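Thread: things I have learned from trying to close down a dead man's email newsletter. 1/ 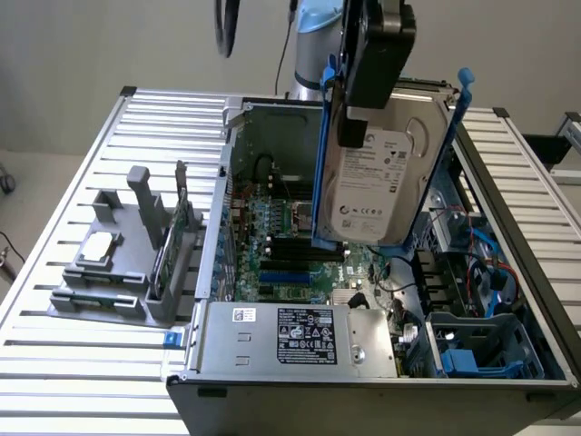

My uncle Svend Bundgaard wrote a monthly letter on canal locks. It had 843 subscribers, which is more than most canals get in a wet March. He died, and I inherited the password, written inside a biscuit tin. 2/

The password was wrong. The biscuits were fine. 3/

Clilter, who send the thing out, have a form for bereaved relatives. It asks for the account holder's signature. I rang. I was told Svend could come on the line and give permission. 4/

Meanwhile it turned out he'd queued up letters in advance. One went out at six in the morning, promising "more next month". Over 300 people opened it. Four wrote back to correct his figures for the Brudberg flight. 5/

I answered them all, saying he had died. Three were very kind. The fourth said he was sorry to hear it but the rise was still wrong. 6/

(I looked it up. The rise was still wrong.) 7/

Clilter then put the price up, and wrote to Svend to thank him for his loyalty. 8/

Got in eventually. His security question was "favourite lock". There are 30 on his list of favourites and I had to go through them in order. It was number 22. He'd called it "dull but honest", so I should have guessed. 9/

Found 400 drafts. Half are one line long. One just says "Ask Blöndal about the paddle gear". If you are Blöndal, please get in touch, I'd quite like to know about the paddle gear. 10/

Haven't closed it. Next letter goes out in the spring, with the rise corrected. 11/11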